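Re: [teleop-home] Teaching by hand vs. by remote, soft goods

Lụa Đồng wrote:
> We gave up moving the arm by hand for anything made of cloth. You end up
> with your own elbow in the sheet. Has anyone had better luck with the
> remote rig, and how many demos before the policy stops embarrassing you?

Remote, yes. Luck, I wouldn't go that far.

We started the Tilline set in May with the arm in free-drive, one of us pushing it through each pinch and lift like a reluctant shopping cart. The policy learned our hesitations beautifully. It would approach a fold, stop, think about its life for 2 seconds, and go in from the wrong side, exactly as I do.
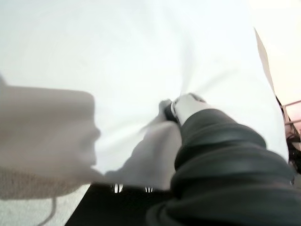
So we moved to gloves and a headset, and the pauses got shorter. What you lose is touch. With your hand on the wrist you can tell when the material is bunching. Over the remote link you have the wrist view and your own optimism, and thin plastic is worse than cotton because it will let you believe you have one layer when you have four.

Numbers, for those who only read numbers: 844 demos kept, more than 13 hours of operator time, 8 task variants. I threw out every take where the operator regrasped twice, and I now think that was a mistake. The regrasps were the only part showing the robot how to get out of trouble, and the Mapplebeck checkpoint, trained without them, has no idea what to do after a miss except miss again with confidence.
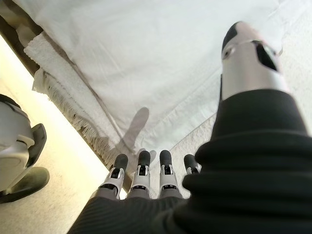

Hand open over the white cloth, fingers up, nothing gripped.

Thumb mapping deserves its own thread. Human thumbs wander, and if you copy the wandering one to one, the fingers close on nothing. We clamp the thumb to a narrow arc and tell new operators to pretend they are wearing an oven mitt. They hate it for a morning.

If you still want hand guiding, use it for the approach only and switch to remote before contact - the Maltus scripts will stitch the two halves, grumbling.
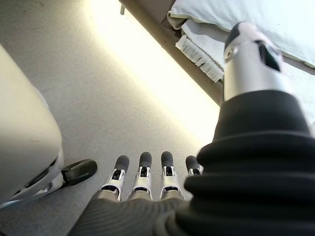

Lụa Đồng replied off-list, and is fine with my pasting it, that the Trastthorpe group keeps its regrasps but tags them, and trains on the tagged takes last. I'd like to see the tagging guide before I relabel anything.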